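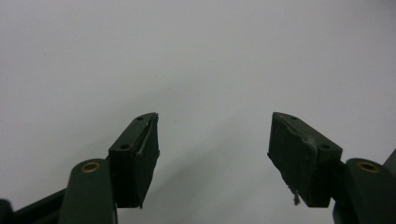
Can visitors see the star ceiling while the cleaning is going on?

The chapel stays open in the mornings, but only the east half of the ceiling can be seen until the scaffold is moved. Visitors should come in by the side door.

Hodosgate Chapel Ceiling Group
Minutes of the meeting held on June 18, 2006, in the reading room at Fatonport, after the late service

Present: Peninah Magesa (chair), Elsie Wragg, Arnulfo Chambi, Salma Abou Zeid, Guðlaug Mikkelsen (minutes)

1. Minutes of the meeting in March
These were read and accepted with one correction. In item four the word "Saturn" must be "Jupiter". The planets on the west side of the ceiling were discussed at that time, and Saturn is on the north side, near the organ pipes.

2. Cleaning of the ceiling
Arnulfo reported on the work of Vorneson. The panels of the east half are cleaned, and this makes 23 panels from 70. The blue is lighter than we expected. Under the dirt there were small gold stars which are not on the old drawing, most of them between the Swan and the Lyre. Vorneson thinks they are from the same hand as the large stars, but they want to look at the edges of the gold before they put this in writing.

Elsie asked if the blue will be the same in the whole ceiling when the work is finished. Arnulfo answered that the west half has had more smoke from the candles, and a small difference can remain. Elsie said that she would prefer the difference to a new coat of paint. All agreed, and Arnulfo will tell this to Vorneson.

The scaffold will be moved to the west half after the wedding of the organist's daughter.

3. The question of the mirrored sky
This took the longest part of the evening. The constellations in the chapel are painted in the reverse direction, so that the Bear walks to the wrong side. Salma had prepared two sheets, one with the sky as we see it from the ground and one with the sky as it is on a celestial globe, where the person looks from outside. The ceiling agrees with the second sheet in nearly all the figures. Her opinion is that the painter worked from a globe, or from a printed plate made after a globe, and that he made no mistake.

Elsie does not agree completely. She pointed out that Orion is painted with his face to us, and that the painter perhaps used more than one source. Salma said that this is possible and that she has no answer for Orion.

Peninah asked for a short text for the visitors, in which it is said that both explanations exist. The present card says "the painter's error", and this must be taken away. Salma will write the text and Elsie will read it before it goes to the printer. Not more than one side of paper, please.

4. Lighting
The offer from El Khatib was on the table. It contains lamps on the cornice – 3 for each long wall – and a switch near the side door. Arnulfo found the offer clear, but the place of the switch is not good, as children can reach it during the service. Peninah also wishes that the lamps can be turned lower for evening prayer. Arnulfo will ask El Khatib for a changed offer. No decision was made on the price.

5. Evening talk
Salma is willing to give her talk on the sky in church buildings a second time. It will begin inside the chapel with the ceiling and continue in the yard if the sky is clear. She asks that the lamp over the gate is turned off. Guðlaug will write to the town office about this lamp, which belongs to the town and not to the chapel.

There was a discussion whether to ask money for the talk. It stays free, with the box for gifts at the door as before.

6. Letters
A letter has come from a reader of the parish paper who asks why there is a fish with wings near the altar. Elsie believes it is the Flying Fish of the southern sky. Arnulfo believes it is a badly repaired Dolphin. The letter will be answered by Elsie, who will mention both.

7. Other business
The key to the gallery stairs is missing again. There were 2 keys at the last meeting. Those present are asked to look in their coats.

The long bench must go back to its place before the next baptism. Arnulfo and Peninah will carry it.

Next meeting: in the same room, on a day to be agreed by telephone. Elsie will not be at home in the first part of the month.

Guðlaug Mikkelsen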